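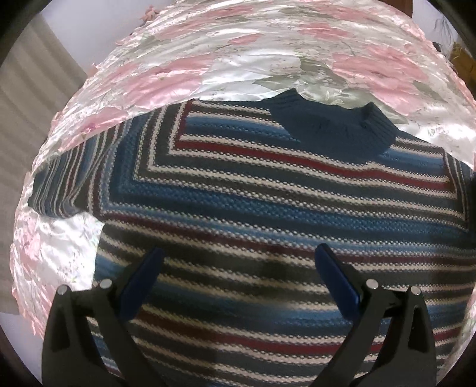
Chapter 5
Where Cloth Gets Its Colour

I failed my first dye test. The cloth went into the pot a lovely plum and came out the grey of old dishwater, and my teacher at the Skakley mill hung it over the door where everyone had to walk past it. I've been fond of dyeing ever since, which says something about me, I suppose.

In Chapter 3 we looked at fibres and how they're spun. Now we get to the fun bit (my favourite, anyway!) and ask how colour gets into cloth and why it sometimes leaves again in the wash. You'll need what you learned about wool and cotton, so flip back if it's gone a bit foggy.

There are two main ways to go about it. You can dye the yarn first and then knit or weave it, so the pattern is built in as you go. Or you can make the cloth plain and print the colour on top. 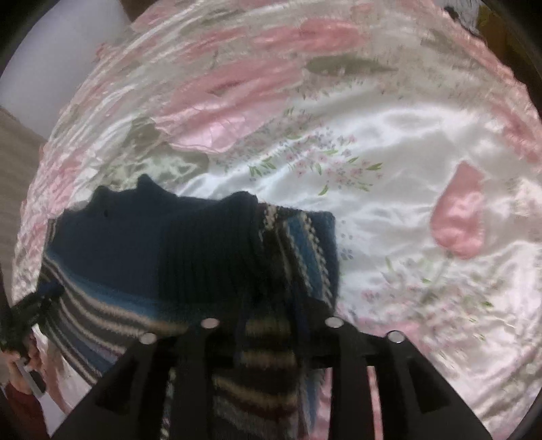 Turn a printed fabric over and you'll often find the back paler than the front, sometimes a lot paler, and that's a handy clue when you're standing in a shop wondering what you've got in your hands. Try it at home before you read on. I once went through 59 tea towels at the Restau market doing exactly this, and the stallholder was very patient.

Dyes are fussy things. One that grabs hold of wool may slide straight off polyester, and cotton wants different treatment again. We'll start with wool, then do a small dye bath of our own using onion skins. Save yours from now on, the brown papery ones, and keep them somewhere dry. You'll want more than 9 onions' worth.

Key words for this chapter: dye bath, mordant, colourfast, yarn-dyed, bleed.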